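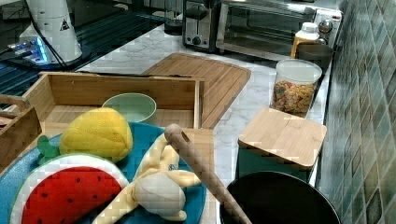 Eoin Hennessy wrote in to ask why a kitchen bench needs a rule book at all, when the arm on it spends its day moving toy fruit from a plate to a tray and back again. Fair question, Eoin, and I get it a lot! My short answer is that the fruit is soft and the arm isn't. The long answer is the product.

Horgan Counter Rules Kit, second edition
$56, shipped flat
In stock at Okurthorpe and Dristside

What you get

One spiral-bound rule book, wipe-clean pages
4 reach-line strips, low-tack, 400 mm each
2 stop cards, double-sided
A pad of start-of-session sheets
A pad of near-miss slips
One pen loop (bring your own pen, sorry)

What it's for

I wrote this kit for people running small arms on counters, benches and tables in rooms that look like somebody's kitchen. Big factory cells have fences and door switches and a person whose whole job is to think about them. A counter has a toaster on it. You reach over for a spoon without thinking, and so does whoever is standing next to you, and that habit is what the rules are built around.

The kit doesn't replace your arm's manual, your own risk assessment or whatever your local safety law asks of you. It sits on top of those and covers the everyday stuff — who may start a run, where hands can be, what's allowed on the counter and what you write down afterward.

The rules, in brief

The book goes into each of these properly, with room to write your own notes next to them. On this page I'll just give you the flavor.

One starter. A single named person starts and stops the arm for the whole session. If that person goes for coffee, the arm is parked and powered down until they're back, or until the name on the sheet has been changed. Shouting "go ahead" across the room doesn't count as changing the name.

Stop within reach. The starter can put a hand on the stop without taking a step. We had "nearby" in the first edition and people stretched it to mean the other end of the counter, so now it's a hand and no steps.

Hands out, then go. You reset the props with the arm parked. No nudging the banana while it's moving, even if the banana is almost right. (I have nudged the banana. Everyone has nudged the banana. It's still rule three.)

Real kitchen things get a decision. Anything that heats up, holds liquid or can break gets a tick or a cross on the start sheet before the first run. A tick means it stays where it is and you've thought about what happens if it gets bumped. A cross means it leaves the counter. I don't mind which you choose for your toaster, as long as somebody chose and the plug was part of the conversation.

Overhang. Long handles are the thing I fuss about most. A wooden spoon lying across a plate and over the rim of a pot is a lever, and a gripper that catches one end will swing the other. The rule is that you set handles down on purpose, note which way they point, and stand clear of the far end.

Play food and real food. Mixed counters are allowed, but food used as a prop is a prop for good. Cereal in a canister looks exactly the same after a gripper has been at it all morning. Mark the lid, and please don't snack from it!

Cables. Nothing crosses the working area that the arm could hook, and nothing crosses the floor where the starter stands.

Notes on the strips

The reach-line strips go down at the farthest point the arm can get to, plus the margin you've worked out for your setup. They come up cleanly from sealed stone, glass and most varnished wood. Try a corner first on anything oiled or waxed. I had them printed in dull orange, and people have asked for black, which I'm resisting... a line you can't see on a dark counter is just tape.

They don't go around curves well. If you need a curve, cut the strip into short pieces and lay them like stepping stones. Ugly, works fine.

The start sheet

It's a half page and it takes a couple of minutes. You fill in the name of the starter, which arm, the speed setting, what's ticked and what's crossed, and whether the stop was tested. The stop test is a real press with the arm moving slowly and nobody near it. Looking at the button is not a test, and there's a line in the book saying so in bold.

Keep the sheets. When something odd happens in May you'll want to know what was on the counter in March, and you won't remember.

The near-miss slips

These are the part I'm proudest of, and the part that gets ignored the most. A slip has three lines: what happened, what was close to what, what you changed. There's no space for a name, and I left it out deliberately. At Clultwood they went through a whole pad in the first season and I was thrilled, which I had to explain to them, as they thought they were in trouble.

Changes from the first edition

The stop rule is tighter, as above. The section on handles is new. The pages are now wipe-clean, after I got one of my own books back with what I hope was jam on it. The stop cards used to be single-sided and would get laid face down, so they now read STOPPED on one side and DO NOT START on the other, and either way up you're covered.

If you own the first edition, you can buy the rule book by itself. The old strips and pads work with it.

A comment from a customer

Lorcan Nic Aodha: Good kit, strips are better than the tape we were using. My one grumble is that the rule book assumes the person teaching the arm and the person starting it are two people. We are mostly one person with a leader arm in each hand, so there is no hand left for the stop.

My reply: You're right, and I'm cross with myself for missing it. If both hands are busy, you need a foot pedal stop or a second person on the button, and a voice call to that person is fine as long as you've practiced it. I've added a loose page on this to every kit packed since Tuesday, March 1, 2022. If yours doesn't have the page, send me your order number and I'll mail you one free.

Ordering

Single kits ship from Okurthorpe. For classroom or lab sets, write to the Dristside shop and tell them how many benches you've got and what the counters are made of. Refill pads and spare strips are listed separately under Horgan consumables.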